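Review: Kistex Meeting Room Booking Panel
Posted Monday, July 27, 2020

We run a small shared office on the second floor of an old print works, and for the past two years our meeting rooms were booked on a paper sheet taped to each door. It worked until it didn't. People wrote in pencil, other people erased it, and twice we had a paying day guest standing in the hall while a resident company finished lunch in the room she had reserved. In November we bought three Kistex booking panels, one for each meeting room. This review covers what it has been like to live with them, including the spring when the building was mostly closed.

What it is

The Kistex is a touch panel that mounts on the wall or on a glass partition beside a door. It shows whether the room is free, who has it, and when the next booking starts. A light strip down both sides glows green when the room is free and red when it is taken. You can book on the panel itself, from a web page, or from a calendar if your calendar is one of the supported kinds. Ours is.

In the box you get the panel, a steel back plate, four screws, a sheet of adhesive for glass, a short network cable and a printed card with a code on it. Keep the card. The code is needed again if you ever reset the panel, and it isn't printed on the unit.

What we paid

Each panel was $516. There is no required subscription, and that decided it for us. Kistex sells a yearly plan with reports and visitor check-in, and we turned it down. The Zinard panel we also looked at was cheaper up front but charged by the room every month, and over two years it would have cost us more. A third option was to mount ordinary tablets and run an app on them. The building before ours did that, and the tablets were always either flat or showing somebody's update message.

Installation

We put up the first one ourselves in an afternoon. The panel takes power over the network cable, so if you have a cable at the door already, you need nothing else. We had a cable at one door out of three. For the other two we paid an electrician, and that bill should be counted as part of the price if your building is as old as ours.

The back plate goes on level with two screws in drywall. The instructions ask for four. The lower pair land exactly where our door frame trim begins, and the plate hasn't moved with two.

The glass mount is another matter. Room 2 has a glass front, and the adhesive sheet is unforgiving. Once it touches, it stays. Ours is slightly crooked and I see it every morning. Mark the corners with tape on the far side of the glass first. There is also no cover for the back of the panel, so from inside the room you look at a gray sheet of adhesive. Kistex does list a back cover as an accessory. It was out of stock when we ordered and it is out of stock now.

Setup

Each panel asks for the code on the card, then the room name, then the calendar. The first took me an hour, mostly spent finding out that the calendar account needs permission to share free and busy times before the panel will see it. The manual mentions this on a page near the back, under a heading about security. The second and third took ten minutes each.

Room names are limited to a short line. "Skarkness," our big room, fits. "Kirui," the middle one, fits. The small one was called the Phone and Interview Room and had to become "Phone." Nobody has minded.

Daily use

Members learned it in a week. The most used button by far is the one that says "Use now," which books the room from this minute for either half an hour or an hour. You can't choose fifteen minutes from the front screen, and I wish you could, because most of our walk-in use is one person taking a call.

The check-in feature is good. If a booking starts and no one taps the panel within ten minutes, the room is released. Before this we had rooms held all afternoon by companies that had changed their plans. Some members complained at first, mainly the ones it caught. You can set the window to five, ten or fifteen minutes, or turn it off for a single room. We turned it off for Skarkness, where the bookings are mostly outside clients who walk in, sit down and don't know there is anything to tap.

The light strip can be read from the far end of the corridor. It is too bright after dark. There is a dimming schedule in the settings, but it follows the clock and not the light in the hall, so in winter it has to be changed by hand.

The touch screen is fine with dry fingers. It does not like gloves. It also does not like being wiped while it is on, and we have wiped it a great deal since we reopened. Someone with a cloth booked Kirui for an hour on three separate mornings before I found the cleaning mode. Hold two fingers on the room name and the screen locks for thirty seconds. That should be on the printed card.

Reliability

One panel of the three has frozen, twice. Both times it was showing green while the room was in use, and both times pulling the cable and putting it back fixed it. Support answered my email the next working day and sent a software update, and it has been all right since. The update has to be started on each panel separately while standing in front of it. With three rooms that is a small chore. With thirty I would be annoyed.

When the network goes down, the panel keeps showing the bookings it already knows and puts a small cloud with a line through it in the corner. Bookings made on the panel during that time are held and sent later. We had an outage of most of a day in March and nothing was lost or doubled up.

During the closure

From late March until June almost no one was in. I left the panels running and blocked every room from the web page, which took a few clicks. When we opened again we needed lower limits in each room and a gap between meetings for airing out. The gap is a real setting, called buffer time, and works well. Limits are only a line of text under the room name. The panel has no way to enforce them, and I wouldn't expect it to.

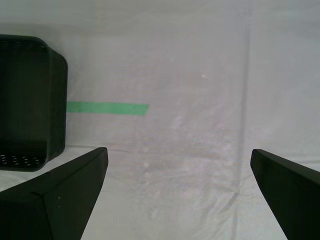 Dark green plastic basket, upper left.

The web page

The web page is the weakest part. It is slow to load on a phone, and the week view shows one room at a time, so answering the question "is anything free on Thursday at two?" means opening three pages. Members who use their own calendars never see it. Day guests do, and I usually end up making the booking for them at the desk.

There is an export of past bookings, which I use for billing outside clients. It comes as a plain spreadsheet with one row for each booking. Canceled bookings are included and not marked, so check before you send an invoice. I sent one I had to take back.

Repeating bookings can be made on the web page but can only be canceled one at a time. If a resident company moves out and had the room every week for a year, set aside some time.

What I would change

A fifteen-minute button on the front screen. A week view with all the rooms. Cancellations marked in the export. A back cover you can buy. The dimming should follow a sensor, and at this price I had assumed it would.

Who it suits

If you run a small office or business center with up to perhaps ten rooms and your calendar is supported, the Kistex does the job without a monthly bill. Check for a cable at each door before you order. If you have one meeting room and everyone knows everyone, keep the paper sheet and use a pen.

For a large building I would look at something that can be updated from one place. Zinard can do that according to its product sheet, though I have not used one for longer than a demonstration.

We have had no double bookings since the panels went up, apart from one I made myself on the web page by picking the wrong week. Of the 100 or so dollars of printed door signs we used to reorder, we have bought none. I would buy the panels again for Skarkness and Kirui. For Phone I would probably hang a sliding sign that says free on one side and in use on the other.

Rating: 4 out of 5

Good: no required subscription, clear lights, automatic release of unused rooms, keeps going through an outage.

Bad: slow web page, crooked forever if you mount it crooked on glass, updates done one panel at a time.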